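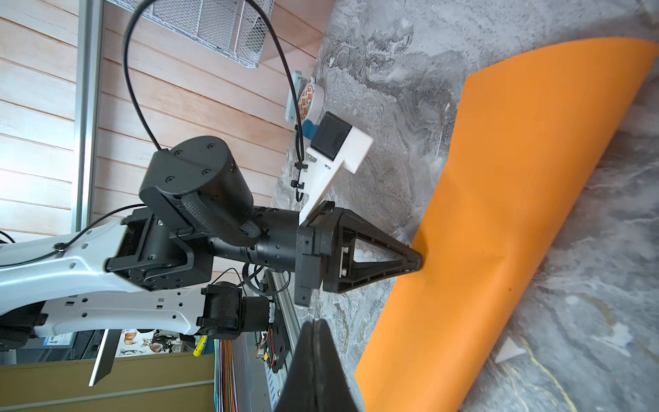 4. Loading the voter list into Plisteck

Do this before canvassers go out. List has to be the August 2020 export or newer — older ones have the wrong precinct codes.

1. Open Plisteck, go to Lists, then Import.
2. Pick the file. CSV only. No spreadsheets.
3. Match the columns. Last name, street, precinct, party. Leave the rest on Skip.
4. Hit Check. Red rows are missing a precinct. Fix or delete them, dont leave them in.
5. Hit Load. Wait for the green bar.

Note: files with more than 400 rows load in batches. Screen looks frozen. Leave it alone. 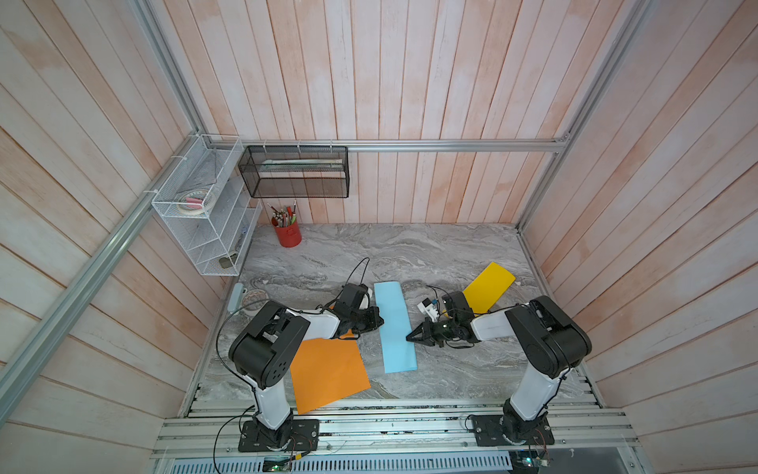 6. Go to Turf and draw the walk areas. 2 canvassers per area.
7. Send each area to the Kivi app. Canvassers need to log out and back in to see it.

CAUTION: Do not load the same file twice. You get doubles, and people get two knocks on the door. To undo, Lists — History — Remove Last. Works for 3 days, then its permanent.

Error 908: county code is blank. Fill it in under Settings and start again from step 2.

Absentee ballot requests are handled seperately, see section 5. Those screens change in September.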